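Brake bias notes from the December enduro

I spent most of the month chasing a rear lockup on the Bredus, and I am writing the numbers down before I lose the sheet. The car is a club-class coupe with an adjustable balance bar, stock rear calipers and a proportioning valve that a previous owner put in behind the seat.

The symptom was simple. On the downhill approach to the last corner the rears would lock once the fuel load dropped below half. With a full tank the car stopped straight. Eduardo Policarpio drove the first stint and reported nothing. Jagadeesh Chacko took over for the second and flat-spotted the left rear on his 30th lap.

We checked the obvious parts first. Pad depth was even side to side. The master cylinders held pressure. The front pads were the Pelis compound, which needs heat before it bites, and the rears were an older set with a stronger initial bite. That mismatch matters at the start of a stop, when the front tires have not loaded up yet.

The fix was 2 turns of the balance bar toward the front and a matching set of pads at the rear. I left the valve alone so that only one adjuster was in play. On the test morning we measured front rotor temperature at 303 degrees after 5 laps, and the rears were well under that. Pedal travel got slightly longer. Eduardo did not like it, Jagadeesh did not mind.
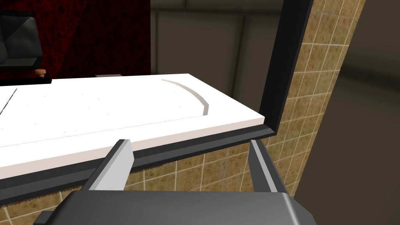
Gripper open in front of the white surface, simulated view.

The remaining question is the valve. Thomas, the shop that corner-weights the car, would remove it and run a straight line to the rear. I am inclined to agree, but it means bleeding the whole system and starting the bias settings from zero. If it comes out, I will go back to the original bar position first and work forward a half turn at a time, on used tires, with a light tank.

Spare rear pads are in the blue drawer. The old ones are marked with paint on the backing plate and should not go back on the car.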